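The spreadsheet has 160 rows, and Lumturie Babić would like it known that she only wrote 3 of them.

"The first version was grippers, backpacks, people," she says. "I was very proud of it. It fit on one screen. Then I showed it to someone who had to plug things in."

Babić plans equipment purchases for Denura, which collects hand demonstrations for training robot arms. Her job title has changed twice, both times getting longer, and neither version mentions extension cords. She is the one who decides what gets bought, what gets bought twice, and what gets sent back to Floditz in the box it came in, assuming anyone kept the box.

We spoke in May, in the hour before lunch, which she had picked because it was when people were least likely to come in and ask for batteries. Two came in and asked for batteries.

The common idea about a robotics budget, she says, is that the money goes into the robot. At Denura much of it goes into tools that a person holds, and then into everything that person needs to keep holding them until the end of a shift. A hand-held gripper records how somebody picks up a bottle or wipes a counter. The counter, the bottle and the somebody are all separate lines.

"I had a meeting where the agenda was sponges," she says. "It ran over." 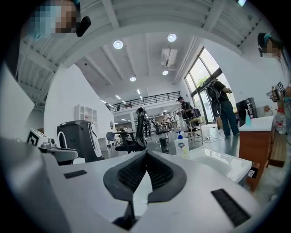 Hand-held grippers near the sink, with backpack rigs in use by the windows.

Her first rule is to buy in pairs and then add one. People have two hands, so the grippers go out two at a time, and a pair with one dead gripper is, for planning purposes, a paperweight with a friend. The spare costs less than the afternoon. She had to make that argument to the finance office in Jondville on three occasions, and she keeps the slides.

"They asked me what the spare does," she says. "I said it sits in a drawer. They asked what the return was on the drawer."

Fingers are their own chapter. The soft rubber ones, the kind with ribs that bend around whatever they squeeze, are treated in her sheet like printer ink: cheap to look at, never cheap in total. She orders them on a schedule now. Before that she ordered them when somebody walked up to her desk holding a torn one, a system she describes as "very personal."

Then there is the supplier question. Denura took quotes from two shops, and the one from Dunmore came in lower by a margin that made everybody happy for most of a morning. The missing part was shipping, along with the chargers and a line called "commissioning," which came to 909 dollars and which she has never had explained to her satisfaction.

"I called and asked what they did for the 909," she says. "The man said they commission it. I said, what would happen if you didn't? He said it would arrive uncommissioned."

She paid. She has since added a column to the sheet headed "And what else," and a quote does not go upstairs until that column has something in it. If a supplier says there is nothing else, she writes "nothing else" and the name of the person who said it.

The furniture gave her more trouble than the hardware. Her early plans allowed for workstations and forgot that people wearing backpacks cannot sit in a chair with a back. Stools were added. Someone complained about the stools. She bought different stools, and the old ones are listed under "plant stands," a category she created for the purpose.

I asked how she decides between more equipment and better equipment, and she took a while over it.

"More, for the first year," she said. "You don't know what better is yet. You think it's lighter, and then you find out it's a cable that comes out at the side." She would now put a quarter of any first order on hold and spend it only after people have used the rest for a month. The last time she did that, the held money went to cables, hand soap and a second cart. None of those had been on the original list, and the thing that had been on it, a display screen for visitors, has not been mentioned again by anyone, including the visitors.

Next year's plan is due upstairs at the end of the month. She has asked for fewer new items and a bigger line for repairs, and expects to be questioned about it in Jondville, where repairs are seen as a sign that something went wrong. She has a slide for that as well.

Someone knocked. It was about batteries.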